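Notes from the software corner

Hello again from the back half of the office, where the heating works and the whiteboard pens don't. Zarmeena Bajwa usually writes this bit, but she's away until next week and has left me the slot, the log-in and a note saying "keep it under two pages". So you've got me, Sobia Gilani, and I'm going to talk about timestamps. Please don't turn over!

Most of my month has gone on Stusel, our recorder. For those of you on the Ilmont side who only ever see what comes out of it, Stusel is the program that takes everything from the hand-held grippers (position, how far the fingers are open, the camera stream) and squashes it into one tidy file per take. The training code, Lashari, then reads those files and tries to learn from them. If the file is a bit wrong, Lashari learns something a bit wrong, and it does so with enormous confidence.

And the files were a bit wrong. We'd had a grumble going since October that the trained policy was closing its fingers early. It would drift towards a ball, looking lovely, and then snap shut on thin air just in front of it. Everyone had a theory. Mine was the depth estimate, and I spent a good while being annoyed at the depth estimate, and I owe it an apology.

What I should have done on day one was plot the left and right finger openings against the camera stream on the same axis. When I finally did, the left gripper was running 50 milliseconds ahead of the pictures. The right one was fine! Same hardware, same cable type, same code path, or so I thought.

So back to the table I went, with a tennis ball task, which is about as simple as a two-handed job can be. Pick a ball up with the left, do whatever you like with the right, put the ball in the white bin. The nice thing about a tennis ball is that you can tell from the picture when the fingers are properly round it, so there's a moment in the video I can hold the finger signal up against. I put the other ball in the bin and left it there, and went through take after take with the left hand doing the work.

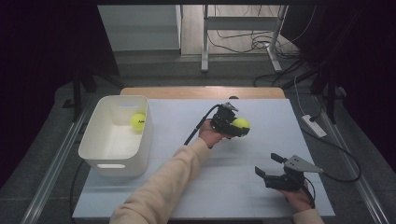 What the offset turned out to be

Stusel stamps each message when it arrives, unless the device sends its own stamp, in which case it trusts the device. Very sensible. Except that when we moved to the new driver, the left gripper began sending its own stamp and the right one didn't, thanks to a config file that I had copied, edited halfway and then gone to lunch on. So the left was being timed by its own little clock and the right by the recording machine. Two clocks, one file. I'm quite cross with myself, but also rather pleased it wasn't something horrible in the cameras.

The fix has three parts, and they're all in the current build:

Both grippers now send device stamps, and Stusel works out the difference between each device clock and the machine's clock at the start of a take, then again at the end. If the two answers disagree by more than a couple of milliseconds, the take gets flagged.

The config is now checked for left/right mismatches when the program starts. If the two sides differ in anything other than the serial number and the name, it refuses to record and tells you which line. It's a slightly bossy message. I may soften it.

There's a "squeeze check" before recording. You open and close each gripper a few times in view of the camera and it compares the finger signal with what it sees. It adds a few seconds to the first take of a session and I know that will irritate people, but please don't skip it (yes, there's a flag to skip it, no, I'm not printing it here).

What about the old takes?

This is the question I've had most, usually shouted across the kitchen. We have 3,696 takes recorded on the old driver and they're all fine. Of the ones recorded since the switch, 401 have the offset. I've written a little script that shifts the left finger signal back into line and saves a new copy, with the original left untouched next to it. Ponex, the viewer, now shows a small marker beside any take that's been shifted, so you won't be left wondering which version you've got open.

If you've trained anything on the affected batch, please retrain before you compare numbers with anybody. I did a first run on the corrected files and the early closing has mostly gone. There's still some hesitation when a ball is right up against the side of the bin, and that one I really do think is depth. Watch me be wrong twice.

Odds and ends

Ponex can now scrub two streams side by side without losing its place. It was the most requested thing on the list and took me an afternoon, so sorry for making you all wait.

Somebody asked if we could have a dark theme. We can. It's ugly. It's in the settings.

If your build is older than January 29, 2024, update before your next session, or Stusel will write files that the new Lashari reader will refuse to open. The message says "schema mismatch" and nothing else, and I'm working on that too.

Zarmeena's back for the next one. Send her your feature requests, and send me your broken takes!

Sobia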